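5.3 Release failures over the bin

The most frequent fault in the room-tidying trials was not a failed grasp. In 42 runs of the litter task, the gripper lost or missed the object during approach in only 9 runs. In 14 runs the object was picked up correctly, carried to the bin, and then not released in the way the controller believed. We call this a release failure. It deserves its own section, as it was invisible in our first log files and we reported too good numbers in our internal notes until March.

A release failure has the following form. The arm reaches the drop pose, the fingers receive the open command, the encoder confirms the opening width, and the task planner marks the object as disposed. The object, however, stays attached to one of the fingers. It then travels back with the arm, and it falls somewhere on the return path or remains on the finger when the next grasp begins. Light wrappers were responsible for 11 of the 14 cases. The other three involved paper items that touched the folded edge of the bin liner and came out again with the hand.

Figure 4 shows the drop pose in the hotel-style room, with a small crumpled snack wrapper held between the fingers directly over the opening of the bin. The second arm waits low over the carpet with its gripper open. Several items are still on the floor at this point, among them two paper cups, a brown paper bag and a yellow snack bag.

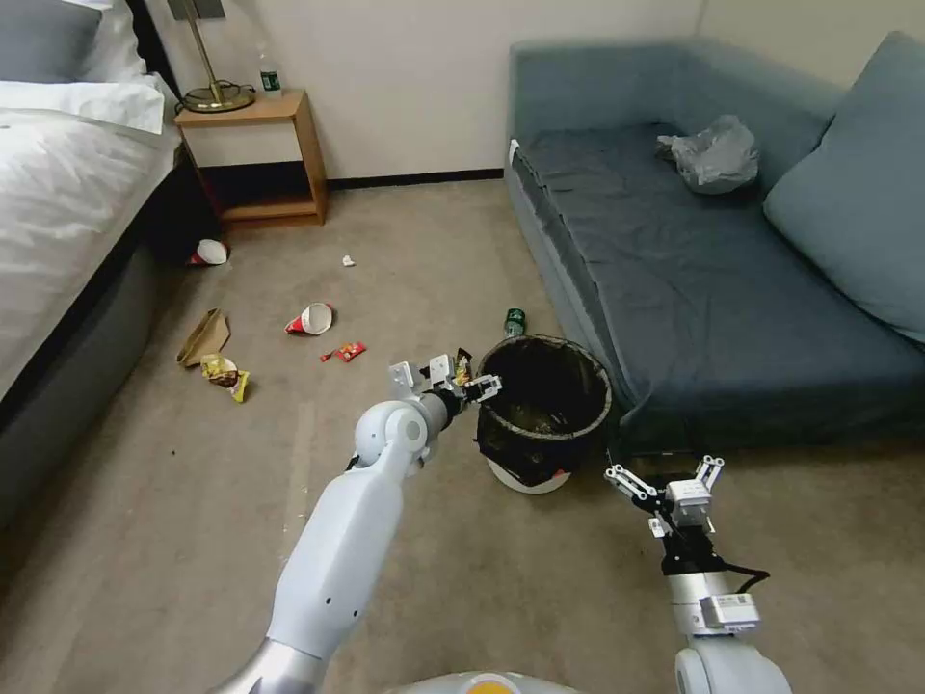

Figure 4. Drop pose of the litter task. The fingers are just above the rim of the lined bin.

Declan Dunne, commenting on an earlier draft, objected that the term release failure puts the blame on the wrong component. In his reading the hand did exactly what it was told, and the real fault lies in the planner, which accepts a finger width as proof that an object has left. He would prefer to speak of a false confirmation, and he asked why the wrist camera was not consulted before the item was removed from the task list.

We agree with the second half of this comment. The wrist camera was running in all trials, but its images were used only for the grasp. After the open command the Flumow planner went directly to the next target, and no check was made on the fingers. This decision was taken early in the project to save time in each cycle, and we did not review it when we changed from rigid test blocks to real litter. We keep the name release failure for the physical event and use false confirmation for the software error that follows it.

The two errors together are worse than each one alone. In one run at the Florkport site, a wrapper stayed on the left finger through the return motion and was then pressed against a paper cup during the next grasp. The cup slipped, the grasp was counted as failed, and the retry routine started. The arm repeated the same approach until the retry limit was reached and the operator, Riku Yagi, stopped the run by hand. The log contained a disposed wrapper and a cup which was "not graspable". Neither entry was true.

We tested two changes. The first is a short shake of the wrist after opening, with small amplitude, while the fingers are still above the rim. It removed most wrappers, but it also moved the bin liner when the hand was too low - in one run the liner edge was pulled inward and covered part of the opening. The second is an image check of the open fingers before the arm leaves the drop pose. This check is slower, and it had difficulties with translucent plastic, which Toshiko Noguchi had predicted from her work with the Sasaki data. At present we use the image check first and the shake only when the check reports a remaining object.

The drop height is still chosen by hand. A higher pose keeps the fingers away from the liner but lets light items drift outside the bin. We did not find one value that serves for both cups and wrappers, and the trials in Section 6 therefore use a separate height for each object class.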